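24/08/2021

Up at half six because the bin lorry came early. Grey first thing, then sun from ten or so. Bread had gone hard, so toast.

Spent the morning on Grandad's allotment papers. I had put it off since the funeral and the box has been sitting under the stairs getting in the way of the hoover. Most of it is seed receipts and letters about the water rate. There is a plan of the whole site drawn in pencil, dated 1945, with his father's plot marked at the bottom by the railway. The hedge is on it but not the sheds. I laid it flat under two atlases as it kept curling up.

Found his notebooks as well. He wrote down every row of potatoes he ever put in and what he thought of them. "Poor, slugs" comes up a lot. One year he had a long argument by post with a seed firm called Kettler over some onion sets that bolted, and he kept all of their replies and carbon copies of his own. They sent him a refund in the end and he never ordered from them again.

Lunch was soup and the rest of the cheese.

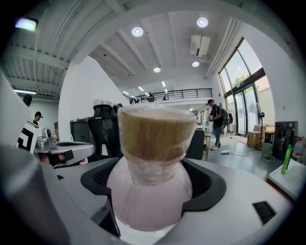
Malte Hagedorn rang at two about the history booklet. He wants 4000 words on the allotments by the end of the month and I told him he could have half that. He said the printer, Pandent, has quoted 825 pounds for the lot, and there is 800 in the account, so either we drop the colour cover or one of us puts in the difference. I said I would put it in. It seems silly to lose the cover for that. He is going to scan the pencil plan on Thursday if I can get it flat by then.

Walked down to the plot at four. The runner beans are well past it, stringy and fat, and I should have picked them on Saturday. Took a carrier bag of them anyway and left the worst for seed. Blight on the tomatoes nearest the gate. Pulled those up and put them in the bin bag, not on the heap. The others look all right so far. The padlock on the shed is stiff again and wants oil.

The woman on the next plot asked if I was keeping Grandad's half. I said I was, at least until spring, though it is a lot of ground for one person and my knee was sore by the time I had finished the second row. She gave me four courgettes I didn't need.

Beans for tea with an egg. Washed up, then typed out the first of the onion letters for Malte. His handwriting is hard going after the war and gets better when he retires. Must ring the council tomorrow about the water rate and buy oil for the padlock.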